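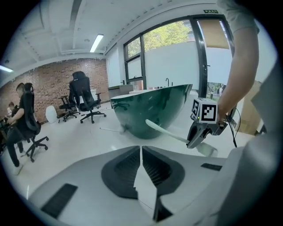
Two hand-held grippers, one with a marker cube on top

Search this forum Enter keywords Go

Sotham AI Meeting: mandatory reviewing for submitting authors

ridgeline_k
2025-11-10

The call for papers for the Sotham meeting is up. Same place as before, the Sevutwood campus, in March. Most of it reads like the last one, but there is a new paragraph under "Author obligations." At least one author on each paper has to sign up as a reviewer and take up to four papers. If that author doesn't turn in the reviews by the deadline, the paper is removed without review.

I have a master's student who wants to send in her first paper. I'm the only other author, and I'm already reviewing for two other meetings in the same weeks. As I read it, either I take on four more or she does. She has never written a review.

Has anyone asked the chairs how strict this is?

tallow
The last one got 1,030 submissions. Three reviews each is a lot of reviews for a regional meeting. I was an area chair and I spent the last week writing emergency reviews myself, some for papers well outside what I know. I'm in favor of the rule.

pmq
Same opinion as tallow. If you send in a paper you are asking three people to read it. Reading a few in return is fair.

oddparity
It's fair if the person reading knows how. Last time I got a review that was two sentences long and one of them was about my reference formatting. The other said the paper "lacked novelty." That was the full review, with a confidence score of 5. I don't see how forcing more people into it fixes that.

tallow
That review was probably from someone who volunteered. Bad reviews come from both groups.

oddparity
Maybe, but a volunteer can be left off the list the next year. With this rule you have to keep them as long as they keep submitting.

ridgeline_k
Can we come back to the student question? The call says the reviewer must be "qualified" and doesn't say what that means.

fenwick_lab
I wrote to the program chairs about this on behalf of our group. The answer was that "qualified" means one accepted paper at any peer reviewed meeting or journal, workshops included. If none of the authors meet that, the paper is exempt. If one of them does, the paper is not exempt. So in your case it would be you, ridgeline.

They also said that four is the maximum and that most people should expect two or three.

ridgeline_k
Thanks, that's clearer than the call. I wish they had put it in the call.

hexcoat
Does it count per paper or per person? I'm on three papers. If I'm the named reviewer on all of them, is that twelve reviews?

fenwick_lab
Per person, capped at six. It's in the FAQ on the Pirihi page, near the bottom. You have to be logged in to see it.

hexcoat
Found it. The FAQ says six and the call says "four per paper," so I've asked them to fix one or the other.

While I was in there: Pirihi has dropped my old account. It wanted me to register again and then told me my email was taken. Anyone else?

pmq
Yes. Use the password reset link instead of registering. The old accounts are there but they were locked when the system moved over. The reset mail took most of an hour to reach me.

dorsal
I'll disagree with most of this thread. The submission count is the problem and the reviewing rule does nothing about it. This was a small meeting where you could hear every talk. The first time I went there was one room and a poster session in the hallway. Now there are parallel tracks all day and you miss most of the things you came for. A two-page abstract stage would cut the numbers before anyone has to review a full paper.

tallow
Abstract stages were tried two years in a row. People sent in anything because two pages is cheap to write, and the chairs had to read all of it. It was dropped for that reason.

dorsal
Then charge for it. A small fee per submission, refunded if you attend.

oddparity
No. Some of us can't pay anything before a paper is accepted. My department won't reimburse a fee for something that may be turned down, and it would come out of the students' pockets.

dorsal
Fair enough on the reimbursement. I still think the meeting is too big.

quillback
Speaking of money, has anyone seen the registration prices? I looked and the page only has the author deadline and the hotel list.

fenwick_lab
Not posted yet. They told me student registration would stay where it was. The Brarnel travel grants are back too, 500 each, for students presenting a paper. You need a letter from your advisor and the acceptance notice. Workshop papers count.

quillback
Good to know about the workshops. Is there a list of those?

fenwick_lab
There are 11 accepted so far. Titles are up, most of the pages behind them are blank.

ridgeline_k
Back to reviewing one last time. Does anyone know if the named reviewer can hand some of the load to a student, with the student credited? Other meetings allow it. I would be happy to go through two papers with mine and have her write the first drafts. She'd learn more from that than from anything I could tell her about how reviewing works.

tallow
Yes, as a subreviewer. There's a box in the Pirihi form for it. Put her in before you share the PDF, because she has to click through the confidentiality terms first. You are still the one responsible for the deadline.

pmq
Add to that: read her draft against the paper yourself before you submit it. I had an advisor once who passed mine along unread, and I had misread a table.

oddparity
I'd support the rule a lot more if they paired every first-time reviewer with somebody like that. I may write to the chairs and suggest it.

tallow
Do. They read the mail. Keep it short.

ridgeline_k
I'll sign up, then, and list her as subreviewer. If the per-paper wording gets changed in the call, could whoever sees it first post it in this thread?

hexcoat
Changed as of this afternoon. It now says "up to four papers per reviewer, or six where the reviewer is named on more than one submission." The FAQ matches.

2,427 views

Contact the moderators | Copyright Sotham AI Forum | Back to top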